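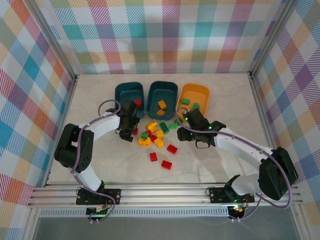 Toy building blocks and plastic bins against a plaid backdrop.

Grip and Wear in Large Toy Bricks

A toy brick holds to its neighbor by interference. The studs on top are molded slightly wider than the space they enter, and the walls of the upper brick bend outward to let them in. The force that remains is called clutch. On a large brick meant for small hands the clutch must be low enough for a three-year-old to break and high enough that a tower survives being carried across a room.

Dursun, a molding shop in Pasau, has made large-format bricks for other labels for 32 years. Its current mold runs two plastics. The harder one holds its dimensions better and keeps its grip longer. The softer one takes drops well but creeps, meaning that a wall held under load slowly settles into its bent position and stops pushing back.

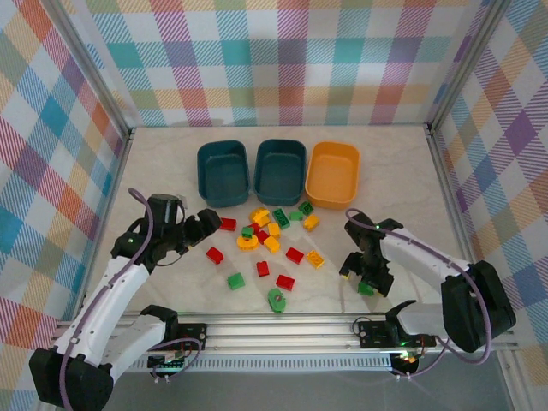
Alper Tuncer puts most of the blame on storage. In his view a brick left assembled over a summer loses more grip than one that is played with every day, and families who take their towers apart before putting them away will get years more out of a set.

The shop's own test partly agrees. Pairs were joined and pulled apart 400 times on a bench fixture, with the pull force logged every 100 cycles. Most of the loss came before the first reading. After that the curve was nearly flat. A second group, left joined in a warm cabinet, kept losing grip for as long as the test ran.

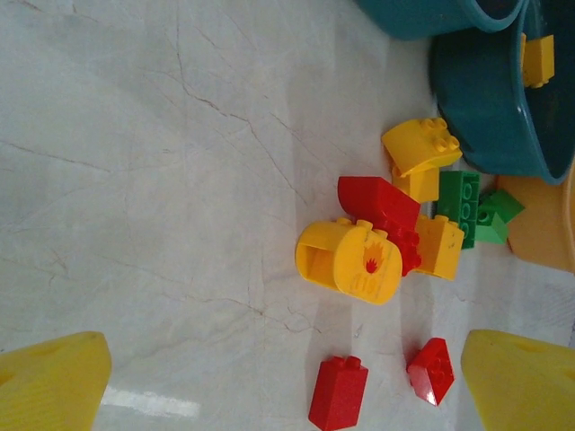
Words: Benoît Hervieu
Materials & Making, April

Secondhand sets raise a separate problem. Illham, a toy library in Trekuvden, lends 309 sets and checks each on return. A brick that drops off its partner under its own weight is pulled. Cracks usually start at an inside corner, where the wall meets the top, and show as a pale line before they open.

Washing matters less than expected. Lukewarm water and dish soap leave the fit unchanged. A dishwasher on a hot cycle can warp the long walls of the softer bricks, and a warped wall does not recover.
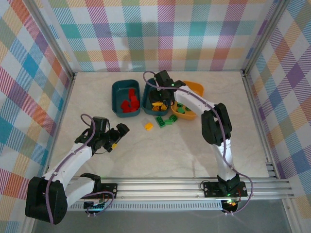
Pastel plaid walls over a pale, veined floor.

Mixing makes is the last source of poor fit. Two brands may share a stud spacing and still differ in stud diameter, so one pairing jams and the reverse pairing slips. Illham keeps each make in its own box and marks the lid with the maker's name.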